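Gripper comparison, November — bench gallery

We spent most of November trying two sets of fingers on the small two-arm bench, to decide which to keep for the sorting work. Chia-jung Kan ran the trials and Wissam Masri looked after the controller. These are the notes that go with the gallery.

The task was the same throughout. Small pieces go into a divided tray by colour, with both arms allowed to reach it. Each set of fingers got 292 picks, split over four sessions, with the arms run from the same Drutia controller at the same speed.

The Prieto fingers came first. They are wide and soft at the tip and they forgive a bad approach, but they tend to push a neighbouring piece away when the blocks lie close together. Severino Figueroa trimmed one pair by 4 mm, which helped a little.

The Grundora fingers are narrower. They get in between pieces more easily and they drop more when the wrist comes in at a slant. We had 24 drops in the first session and fewer after Wissam lowered the closing speed. 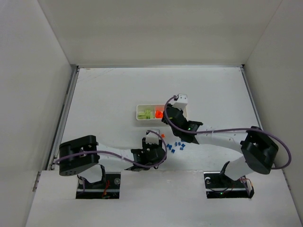 Cable routing took longer to settle than the fingers did. With the slack too short the wrist pulled at the end of its reach, and with it too long the loop caught on the tray. Roel Aerts has asked for clips on the links before the next round.

Both arms working over the tray at once is still slow. The controller holds one back until the other has cleared, and we lost more time there than to missed picks.

Next is a run of 1000 picks with the narrow fingers only — Aurelio Echevarría is setting up the logging for it.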